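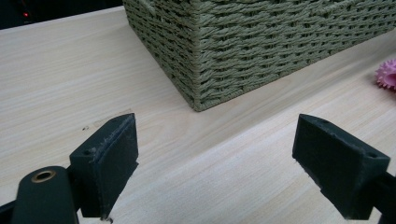

3. Setting Up the Toy Basket

Okay, you've picked your corner and wiped everything down, so now we get to my favorite part of the Grotesmont pet corner guide. If you skipped section 2, go back and do the measuring first. I skipped it the first time and ended up carrying a basket back to the store!

What you need

A woven basket with an open top (I like an olive green one, but any color will do)
A table or other flat surface to sort on
The toys, all of them, including whatever is under the couch
A soft brush and a damp cloth
The Tamuno shelf from section 2, already put together

3.1 Getting the basket ready

1. Take out any paper stuffing and snip off the tags. Check inside the handle slots too, I found a little plastic loop in there once.
2. Run your hand around the rim and down the corners. If you feel a sharp end of cord sticking out, trim it flush with small scissors.
3. Set the basket on the table and press gently on each corner. A new one may rock a bit. Leave it overnight with a couple of heavy books inside and check it again in the morning.
4. Brush along the rows of the weave. Crumbs and fur love those little gaps.

Note: My shelf takes a basket up to 400 mm long and 300 mm deep. Measure at the rim, where sloping sides are widest.

CAUTION: Don't soak a woven basket or put it through the washer. Wipe it, then let it air dry away from the heater.

3.2 Sorting the toys

1. Push the basket toward the back of the table so you've got room to work in front of it.
2. Bring the toys over and lay them out on the tabletop. 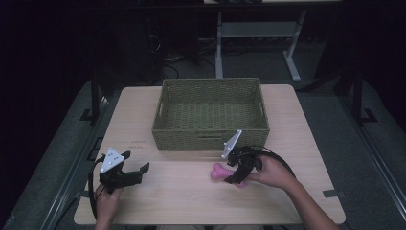

3. Pick up one toy at a time and give it a good squeeze and a twist. Bones get chewed hardest at the knobby ends, so look there first.
4. Anything with a crack or a missing chunk goes in the trash. I know, I know, it's always the favorite one.
5. Wipe down the keepers and let them dry before they go in.
6. Put the big toys in first and the little ones on top (your dog will dig for them anyway, but it buys you a minute or two of tidiness).

CAUTION: Keep small balls and broken pieces away from puppies while you sort.

3.3 Placing the basket

1. Before you lift it, turn the basket so a long side faces you.

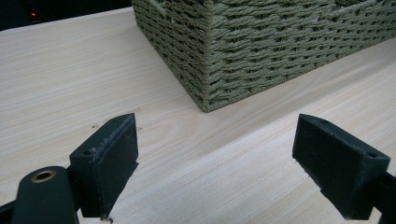 Fig. 3-3. Woven basket on the sorting table, corner toward the front.

2. Lift from underneath if it's full. Handle slots are fine for a light load, but I don't trust them with a pile of rubber.
3. Slide it onto the bottom shelf and leave a little space at each side for your fingers.

Note: If you bought the Stirska liner (part 917), it goes in before the toys. Fold the extra fabric over the rim and smooth it down at the corners.

Next up is section 4, hooks and leashes. You'll need a screwdriver for that one.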